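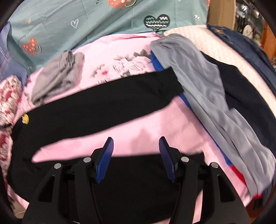
According to our course tutor, a game is finished when the studio says so, and anything players do on a server after that is housekeeping. I wrote that remark down in the first week because I disagreed with it, and I still half disagree, though less than I expected to when I picked this topic.

My report is on Drastutik, an online trading and sailing game whose maker, Kaltia, closed its official servers in January. A group of players had already set up a replacement called Stevum. On the forums, Stevum is described as proof that a community can keep a game alive by itself. I wanted to see how much of that holds up.

What I did

I played on Stevum for 24 evenings, read the public forum threads going back to the shutdown notice, and sent a short list of questions to the forum. I got 25 usable answers. That is a small number, and the people who answer a student's questions about a dead game are the ones who care most. Anyone who quit in disgust did not write to me. Please read the rest with that in mind.

What the forum claims

The most repeated figure is 2000 registered accounts. It is on the Stevum front page and in nearly every thread that tries to bring old players back. I have no reason to think it is made up, but an account is cheap. I made three myself, one of them by mistake, and all three presumably count. The server has a cap of 1000 players at once, and this gets quoted too, as if a cap were a crowd. I never had to wait to log in.

The second claim is that the economy is healthier than it was under Kaltia. Prices in the main harbor market are certainly lower. The same goods were listed by the same few sellers most evenings, though, and I would call that a quiet market before I called it a healthy one. Two of the people who answered me said they trade mainly with their own second characters.

The third claim is that there is new content. This one is partly true. Players have added a winter route and a small island named Szczepańska, with its own dock, a tavern and a chain of delivery quests. I liked it. The quest text is better than a lot of what the studio wrote, and somebody took real care over the tides. But the island was finished early on and the forum has been promising a second one ever since. The thread about it is mostly arguments over what it should be called.

Where I think the forum is right

Chat is friendlier than I remember from the official servers. New players get a boat and some coin within minutes, usually from a stranger. Bugs that Kaltia left alone for years — the floating anchor, the broken map markers in the southern bay — are gone. When I asked people why they stayed, they mostly talked about who they sail with and hardly mentioned the game at all.

Limits and open questions

I could not get activity numbers from the people who run the server. They were polite about it and said they don't keep logs for long. I also have nothing from Kaltia, who did not reply to my email. Whether the company would tolerate a larger Stevum is a matter of guesswork, and the confident legal opinions on the forum should be treated the same way.

If I did this again I would count who is online at the same hour each evening from the start. I only thought of it near the end, when it was too late to be of use, so I have left those few counts out.

Submitted 7/24/26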